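I have the opinion that small plastic parts should be made in a colour. In the workshop at Nenwood we fitted, for many years, black clips into black housings, and every evening somebody was on his knees with a torch. A colour costs almost nothing — our supplier asked for 33 more on an order of 500 pieces.

People say it looks like a toy. I do not agree with them. A part which is easy to see is also easy to put in the right way round. 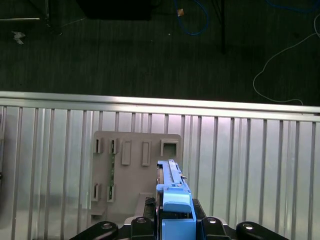

Fitting by hand or by machine, the eye needs help. Grey is a good colour for the board, because it stays quiet behind the work. A light blue piece in front of it shows at once its long rail and its rounded cap, and one does not search for the end which goes first. I would ask Bretex to stop with black completely.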